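A Second Life for the Village Recipe Book

March 16, 2022

When Nosipho Kruger moved to Dekley, she did not plan to become an editor. She came for a job in the accounts office of a paint company, and she cooked in the evenings because it made the new apartment feel less strange. Now she is known in the town as the woman who collects recipes. Her book, "What We Eat in Dekley," went to the printer in February, and I visited her at home to talk about how it was made.

The work started with an old booklet. A neighbor was cleaning out a cupboard and gave her a thin recipe collection which the women of the parish had typed many years before. Several pages were missing and the staples had rust on them.

"I read it in one evening like a novel," Nosipho told me. "There was a soup with the instruction 'cook until your husband is home.' How long is this? I wanted to know who wrote it, and I wanted to know where the husband was working."

She began to ask. The author of the soup had died, but her daughter was living in Pironby, 20 minutes away by bus, and she still made it. The husband had worked at the brick factory. The shift ended at 4, so the soup cooked for most of the afternoon. In the new book the old instruction is kept, and the hours are printed under it in small letters.

I asked if people were glad to share their recipes. She was thinking for a moment before she answered.

"Some were very glad. Some were afraid that it is not good enough for a book. They said to me, 'But this is only beans.' And there was one lady who gave me the recipe for her plum cake and left out the baking powder. I baked it two times and it was like a roof tile. I went back to her and she laughed and gave me the rest."

Every recipe was tested in Nosipho's own kitchen. She has a small gas oven which is hotter on the left side, and she believes this was an advantage. If a cake comes out well in this oven, she says, it will come out well anywhere. The hardest part was the measures. People gave her quantities in coffee cups, in handfuls, and in one case in "the blue bowl." She had to visit that family with a kitchen scale and weigh the flour as the grandmother poured it.

"She poured it three times for me and every time it was different," said Nosipho. "So I wrote down the middle one. The bread is fine with all of them."

The book is arranged by month and not by type of dish, which was a matter of long discussion with the printer, a small firm called Tevham. They preferred soups with soups and cakes with cakes. Nosipho insisted. In her opinion a person who stands in the kitchen in winter does not want to read about strawberries. There is an index at the back for those who disagree with her.

About money she speaks openly. The first printing cost 2148 dollars, and she paid it from her savings, with help from her sister. She hopes to get this back by the summer, but she will not be unhappy if it takes longer. A copy costs 30 dollars in the bookshop on Cheung Street, and there is one at the library that can be borrowed.

I wanted to know which recipe she makes most often herself. It is the cabbage with caraway, on the page for November, from a retired bus driver who would not let her print his name. "He said to me that his friends will ask him to cook. I think they know already. In Dekley everybody knows who makes this cabbage."

A second book is possible. She has received letters from people who moved away from the town long ago, and some of them put recipes in the envelope. One arrived with grease on the paper and no return address. It is for a walnut roll, and the last line of it she cannot read. If any reader recognizes a walnut roll with orange peel and sour cream in the dough, Nosipho asks that you leave a note for her at the bookshop. 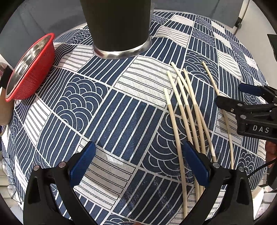

A red colander and a black tumbler on a navy-and-white tablecloth.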